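Fiction / Short stories

The sofa of my aunt came with us to Velley, and I did not want it. It was too proud for our small rooms. My mother said that we must put it by the window, so that the carved wood would stand dark in front of the curtains.

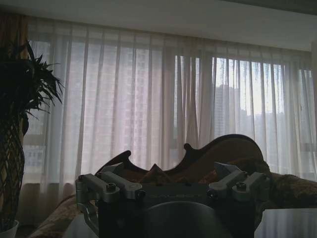
Sigita Dzene wrote to me that a sofa like this must never be sold, only given, and that she would take the brown cushion also.

I read her letter two times. Then I sat down, very straight, as my aunt used to sit, and I waited for the evening. I did not answer her until May.

3 comments · 2 shares
© Agnese Kļaviņa · Back to top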